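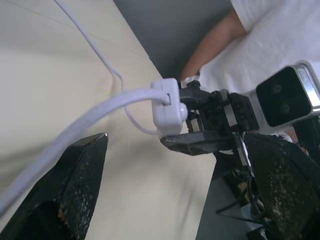

Figure 4. Pale beige tabletop with a faint seam or crease.

4. Sharing a table with strangers

I should admit up front that I didn't set out to write about tables. The original plan, back when Maarja Dambrauskienė and I were putting the proposal together, was to look at noise in small public libraries and how people put up with it. Then we started reading the diaries our participants kept for us, and they barely mentioned noise! What they wrote about, page after page, was where they'd sat and who had sat down beside them.

So this section is about elbow room. We had 20 diary keepers at the Lukham branch and another six at Gristau, which is a much smaller place (one reading room, a rack of newspapers, a kettle you have to ask for). Everyone was asked to write a few lines after each visit, in whatever style they liked. Some gave us a sentence. One retired surveyor gave us what amounts to a novella, and I enjoyed every bit of it.

The thing I kept noticing was how often people used marks on the furniture to work out whose space was whose. Joins between tables came up a lot, along with scratches, old ink stains and the edge of a taped-down cable. A faint line of the kind in Figure 4 will do the job perfectly well if both people happen to see it. "I kept my books on my side of the crack," wrote one of the Lukham regulars, "and he kept his sandwich on his." Neither of them had said a word about it.

Kristaps Hunt found something similar in his work on train seating, where he calls these marks "courtesy lines". I like the term and I'll borrow it here, though I'd quibble with the idea that they're always courteous. At Gristau we had two diarists who clearly couldn't stand each other, and both complained in writing (in the same week, bless them) that the other one had crept over the join. I've read the two entries side by side many times and still can't say who crept first.

Colour mattered more than I'd guessed. On dark tabletops people hardly ever mentioned lines, and they talked instead about lamps, or which chair was nearest. On the pale ones they noticed everything. Helju Kairys, who coded the diaries with me, thinks glare has a lot to do with it, as readers at pale tables tended to shift their things around to dodge the light from the windows and ended up studying the surface as they went. I'm less sure. We didn't measure the light, and I'd want to see that done properly before leaning on it.

There's also the matter of what happens when the marks go away. Lukham swapped four of its old tables for new ones in February, partway through the diary period, and for a while the entries got noticeably grumpier. People started bringing in extra stuff, coats and thermoses mostly, and building little walls out of it. One diarist laid her umbrella down as a border every single visit, rain or shine. We come back to the umbrella in section 5, where I try to square all this with what Uriel Alarcón has written about parks and benches.

This site uses cookies to remember your reading preferences. Accept all | Manage settings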